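Birus Hand Gripper
6 min read

The Birus Hand Gripper is a hand-held data collection tool sold in kit form by Grabowska, a small robotics supplier. It copies the jaw of a two-finger robot gripper and is carried by a person, who uses it to carry out everyday tasks while a camera on the tool records the view over the fingers. The recordings are used to train manipulation policies for robot arms fitted with a matching jaw. The kit is offered on its own or as part of Sultano, a paid recording and labelling service run by the same company.

History

The tool was designed by Guadalupe Cisneros, who had been building parallel-jaw grippers for laboratory arms and wanted a way to gather demonstrations without tying up an arm for the whole day. Early units were made to order for university groups. The first boxed kit went on sale in April, and a revised version with stiffer arms and a new trigger spring replaced it the following year. Owners of the first version can buy the newer arms separately, although the old camera bracket has to be drilled out to accept them.

Design

The jaw is driven by a trigger in the handle. Squeezing the trigger draws both arms inward by an equal amount, and releasing it lets the spring open them again. There is no motor, and the tool has no means of holding a grip once the trigger is let go. A ratchet was tried on one prototype and dropped after users complained that it spoiled the timing of releases.

Structural parts are printed in plastic and come in dark green or grey. Fasteners are standard metric sizes, and a hex key is included. The camera is fixed behind the jaw and looks forward between the fingers, so that the fingertips stay in view in the lower part of the picture. Power comes from a battery pack worn on the belt, joined to the tool by a cable. Some reviewers have found the cable a nuisance when working at low shelves.

Kit contents

The standard kit has 17 printed parts, the trigger assembly, the camera, the battery pack, a carrying case and 6 spare finger pads. A calibration card is supplied in the lid of the case. Buyers who already own a suitable camera can order the kit without one.

Finger pads

The supplied pads are flat-faced blocks with bevelled edges, attached by small screws. They carry no rubber or texture as delivered, and many groups add their own grip tape. Pads wear first along the lower edge, where they meet the work surface, and are treated as a consumable. The arms are fitted with brass threaded inserts so that screws can be taken out repeatedly without stripping the plastic.

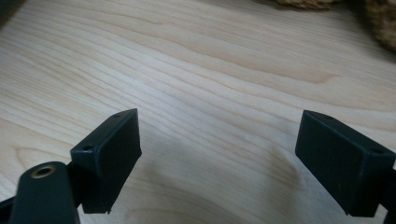 Sultano service

Under the Sultano plan, Grabowska lends the tool, checks the uploaded recordings and returns them with the jaw opening and hand position worked out for each moment. The entry plan covers 239 demonstrations and the larger one 3,000. Recordings that fail the check - usually for motion blur or a covered lens - are not counted against the total. Customers keep the rights to their own recordings.

Reception

Reviews have generally praised the ease of repair and the light trigger. Criticism has centred on the weight of the camera end, which tires the wrist over long sessions, and on the lack of a left-handed handle. A competing tool from Grusside has a motorised jaw and a wider opening, but it is heavier and cannot be taken apart by the owner.

Related articles
Parallel-jaw gripper
Grusside
Learning from demonstration
Threaded insert
Camera calibration

Contact the editors | Copyright and reuse | Back to top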